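4.3 Filling the decanting tank and first rinse

Read section 4.2 before you start. The Skasus tank must stand level, and the pump must be switched off at the wall.

1. Wash the inside of the tank with warm water only. Do not use soap, it stays in the seals and you will taste it in the wine.

2. Close the drain valve by turning the handle to the right until it stops.

3. Pour in 9 liters of clean water and wait 20 minutes. Look under the valve with a flashlight. If you find drops, tighten the ring by hand and repeat this step.

4. Open the valve and let all the water run out.

5. Connect the filling hose to the upper inlet. Push it until you hear two clicks.

6. Fill the tank slowly with wine, up to the line marked MAX — never over it. A white wine needs less free space than a young red, but please keep to the same line for both.

NOTE: The wine should be below 26 °C when it enters the tank. If your cellar is warmer, cool the wine first.

CAUTION: Do not use a steel brush on the inlet. Scratches hold old sediment.

4.4 After filling

1. Remove the paper filter while it is still wet. It breaks easily when dry.

2. Put the used filter and any grape skins in a lined trash can. Do not wash them down the sink.

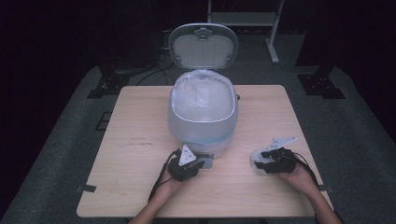
Fig. 9. Trash can with lid open and bag folded over the rim.

3. Rinse the hose and hang it with both ends down.

4. Write the date and the wine on the tank card.

NOTE: For a replacement filter ring, ask your Kowalchuk dealer for part Zorex 2. The older ring does not fit this tank.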